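Seit ich die Arbeitsfläche aus Aluprofilen habe, werde ich ständig gefragt, ob das nicht unpraktisch ist mit den vielen Nuten. Ja, ein bisschen schon! Kleine Schrauben verschwinden darin sofort, und wer einmal eine M2 mit der Pinzette herausgeangelt hat, legt sich freiwillig eine Schale daneben. Trotzdem möchte ich nichts anderes mehr, denn man kann überall etwas festklemmen oder anschrauben, ohne ein einziges Loch zu bohren.

Für Kleinteile wie Prozessoren nehme ich inzwischen eine Platte mit festen Haltern. Die Idee stammt von Aidan Moriarty, der mir seine Zeichnung geschickt hat (danke nochmal!). Jedes Teil bekommt seinen Platz, und ich suche abends um elf nicht mehr unter dem Tisch herum.

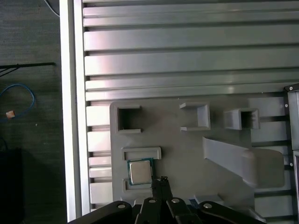 Zuletzt geändert: November, Rubrik Werkstatt & Basteln

Beim Drucken solcher Halter gebe ich 2 Zehntel Luft ringsum, sonst klemmt es. Ecken der Platte bitte abrunden, man bleibt mit dem Ärmel sonst dauernd hängen. Und lieber matt und grau als glänzend bunt – auf ruhigem Grund sehe ich winzige Teile viel schneller.

Prozessoren fasse ich nur an den Kanten an, nie auf den Kontakten. Vorher kurz an etwas Geerdetes greifen, Wollpulli aus, fertig. Wer den Chip länger weglegt, nimmt eine antistatische Tüte oder die Originalschale.

Zum Putzen der Nuten: erst ein trockener Flachpinsel, immer in eine Richtung, dann der Staubsauger mit schmaler Düse. Einen alten Strumpf über die Düse ziehen, dann landet die verlorene Schraube nicht im Beutel. Ich mache das sonntags und brauche für den ganzen Tisch nicht mal 15 Minuten. Feucht wische ich nur die Oberseiten ab – mit einem Tropfen Spülmittel, danach gut trockenreiben.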